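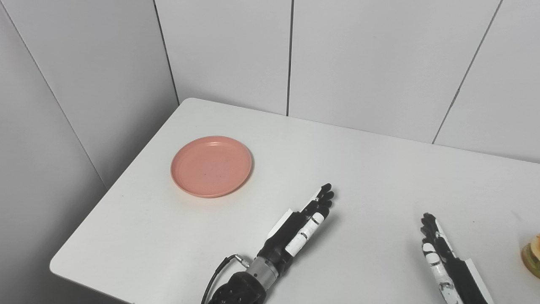 When I moved to Tiralville in June, I decided that I will learn to cook the bean soup of my grandmother. She never wrote the recipe. She cooked by eye, and when I asked her how much salt, she said "enough."

So I began with what I remember. Two onions, cut very small. White beans that stay in water for the night. Then 100 grams of smoked bacon, and paprika, the sweet one. In the Maltska market there is a small shop, Donati, where they sell paprika from an open sack, and I buy 50 grams each time because it loses the smell quickly.

My first soup was too thin. The second one was so thick that the spoon was standing in it. I wrote down everything in a notebook, also the mistakes. 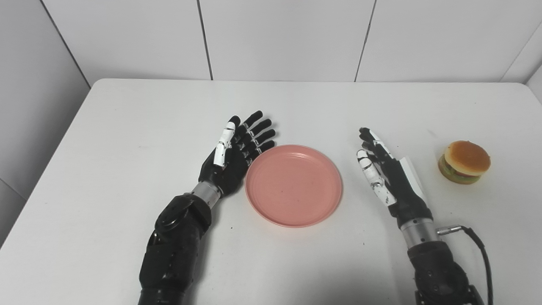
The biggest difference came from the onions. I was always in a hurry with them, and my grandmother was not. Now I leave them on a low fire until they are soft and yellow, and only then I add the paprika, away from the heat, so it does not become bitter.

The soup is still not the same as hers. I think she used some herb which I can not name, maybe savory. If you know a bean soup with a little sour taste at the end, please write to me which herb is in it. Next week I will try with vinegar.

Recent posts
Bread without a mixer
How I store dry beans
A walk to Jemora

We use cookies to remember your settings. Accept

Contact | Back to top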